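The Newsletter That Outlasted the Website

When Getmont closed its online shop for a rebuild last October, the company expected to lose most of its orders for the month. The old site went down on a Wednesday morning with a plain page in its place and a phone number. The new one was supposed to be ready in 20 days. It took a good deal longer than that.

What kept the business going was an email list that had been treated as an afterthought for most of its life. Getmont sells replacement parts for kitchen and garden equipment, the kind of thing people search for once every few years and then forget. Its list had 2,277 names on it. By the standards of online retail that is a small number, and a consultant had once advised the owners to drop it and put the money into search ads.

Amancay Sepúlveda runs marketing for the company and writes the newsletter herself. She took it over when the previous version, a monthly sheet of discounts, was being opened by fewer and fewer people.

"It was a flyer," she says. "I read a year's worth of them in one sitting and I couldn't remember any of them."

Her first change was to stop sending on a schedule. For three months the list heard nothing. Then she wrote to everyone with a single question: what did you last try to fix, and how did it go? The email had no pictures and no links. Replies came in for two weeks, many of them several paragraphs long. One man described rebuilding a pressure cooker valve on a camping trip. A woman wrote about a blender lid she had been holding down with a brick.

Those replies became the newsletter. Each issue since then has opened with one reader's repair, told in the reader's words and trimmed for length. After that comes a short section on a part that people often order by mistake, with an explanation of how to tell it from the right one. Products for sale are mentioned at the bottom, if at all.

The section on wrong orders turned out to be the most useful thing the company had ever published. Customer service had been handling the same handful of mix-ups for years, mostly gaskets that differ by a few millimeters and look the same in a photo. Once the explanations went out by email, the support desk began pasting them into its own replies. They were later turned into web pages, and several of those pages now bring in more search traffic than the product listings they refer to.

That order of events is the reverse of how most small companies work. The usual advice is to write for the website first, aim each page at a search phrase, and send the list a link when the page is live. Sepúlveda does it the other way around. An idea goes to the list first. If people reply, it gets a page. If they don't, it is left alone.

"I used to spend two days on an article and then find out whether anyone cared," she says. "Now I spend an hour on an email and find out the same thing."

The method has limits. It depends on someone reading every reply, and at Getmont that person is Sepúlveda. She sets aside the first part of each morning for it and answers nearly all of them, usually in a line or two. A list ten times the size would need a different approach, or more staff. She has also had to give up some of the measurements that marketing people like to show in meetings. Open rates have become unreliable as mail programs load messages on their own, and a newsletter with few links does not produce many clicks.

She tracks replies instead, along with the number of orders that come in by phone or with a mention of a particular issue. It is rough work and she keeps it in a spreadsheet.

Bratden, a supplier of sewing supplies that shares a warehouse with Getmont, tried to copy the format and gave up after 6 issues. Its customers were happy to buy thread but had little to say about it. The company now sends a pattern tip every other week, written by one of the packers, and that has done better. The lesson its staff took from the attempt was that the question has to be one people already want to answer. Asking readers what they think of a brand rarely gets much back. Asking about a job they finished, or ruined, usually does.

Domínguez, a family-owned tile business a few streets away, had a different problem. It had plenty of stories and no list. For years its salespeople had collected addresses on paper forms, and many of the people on them had never agreed to get marketing email. The owners decided to throw the forms out and start from zero with a sign-up card at the counter and a short line on each invoice. Growth has been slow. Complaints and bounced messages have almost disappeared, and the people who do sign up tend to stay.

Starting clean is worth the trouble for practical reasons too. Mail providers watch how recipients treat a sender. If a large share of a list ignores or deletes what it gets, later messages are more likely to land in the spam folder, including those sent to the people who want them. Sepúlveda removes anyone who has not opened, replied or ordered in 3 years, after one last note asking if they would like to stay. Some write back to apologize, and a few place an order the same day.

During the rebuild, the list did the work of a shop window. Sepúlveda wrote every week instead of every month, telling readers what was delayed and which parts were still on the shelf. Orders came by phone and by reply. Brosach, the agency building the new site, asked to be copied on the emails, and its developers used the questions in the replies to decide how the parts catalog should be arranged. Customers, it emerged, described a part by what had gone wrong with it far more often than by its name or number.
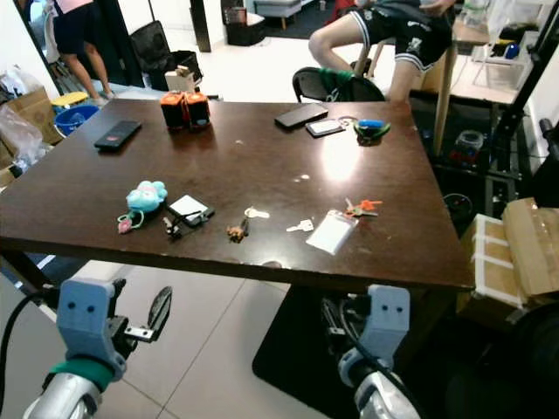
The new search box reflects that. Type in "leaks from the lid" and it brings up gaskets, sorted by model. The phrases behind it came from readers' emails, and Sepúlveda adds more to the file when new ones arrive. The newsletter has gone back to once a month, and the sign-up form, which used to sit at the bottom of the contact page, is now part of the order confirmation.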